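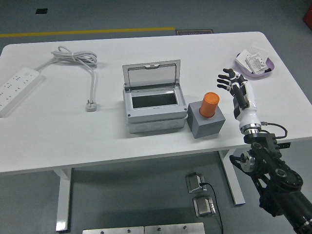 Ticket 728
Subject: Label printer at Brandby drops off the network after lunch
Opened by: Ikechukwu Obi
Opened: September 2020
Status: Open (was Resolved, reopened by requester)
Priority: Normal

Original report
The Rusier label printer in dispatch goes offline most afternoons. The queue says "Printing" and nothing comes out. Turning the printer off and on brings it back, but the stuck labels print twice, so we end up with duplicates on the pallets. It worked fine until the Dreredia software update.

Support reply
Thanks for getting in touch. Please install the latest Rusier driver and restart the workstation. This should resolve the problem.

Obi
Driver was already the latest. I reinstalled it anyway. Printer dropped off again the same afternoon.

Support reply
Our logs suggest a power problem. Please try the printer in a different outlet, without an extension.

Obi
Which logs? The printer's display stays lit the whole time and the uptime counter on its status page doesn't reset. I don't see how that can be power. Moved it to a wall outlet to be able to say I had. Same result.

Support reply
Noted. We have marked this as resolved following the outlet change. Please let us know if it comes back.

Obi
It never went away. Please reopen.

What I found on my own:
- Pinging the printer works all morning and fails when it "goes offline."
- At that point something else answers on the same address. Its web page is a login screen for a Ugwu time clock.
- The printer's lease is set to 4 hours. It comes on at the start of the shift, so the timing fits.
- Dreredia sends to the address it saved at setup, not to the printer name.

I've given the printer a fixed address outside the shared range and pointed Dreredia at it. I ran a batch of 400 labels through the bad part of the afternoon and got no dropouts and no duplicates.

Support reply
Great news! Can we close the ticket?

Obi
Not yet. One good afternoon proves very little, and the last fix was "resolved" too. I'd like 9 working days without a dropout first. I'd also like to know why the update notes say printers are found by name when ours plainly isn't - is that a setting we missed, or are the notes wrong?

Support reply
Passed to the Dreredia team. They expect to look at name lookup in the November release.

Obi
Fine. Leave it open until then.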